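4. Working alongside the Sartori on large vessels

Welcome to the part of the guide most of our packing teams turn to first. If you have spent years carrying big glass and ceramic pieces across the floor at Wudby, you may feel a little odd letting a machine learn the job from you, and that is quite all right — take your time, and go through these steps with a colleague before your first shift on it.

1. Clear a path at least 800 mm wide between the vessel and its carton.
2. Pick up one hand-held gripper each and close the fingers slowly, twice, to check that they move freely.
3. Agree aloud who will lead the lift and who will follow.
4. Approach the vessel at walking pace, keeping the square marker on top of the gripper uncovered.

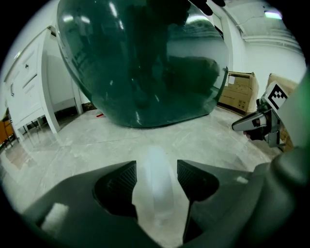 Zlata Symonenko would add that the first fortnight feels slower than doing it by hand, and that new starters should be told so, as she worried she was getting it wrong when she was only getting used to it.

5. Say "settled" once the piece is down, and wait for your partner to say it back.
6. Log the lift at the Fliltum screen, with a word or two about anything that felt awkward.

Note: The system needs 600 logged lifts before it will suggest a grip of its own. Until then, your judgement is the only one in use, and afterwards you may still overrule it whenever you like.

Caution: Never lift a piece marked over 400 mm across on your own, however light it seems.

If your wrists ache, stop and tell Mercy Magesa, who will swap you to the labelling bench for the rest of the morning.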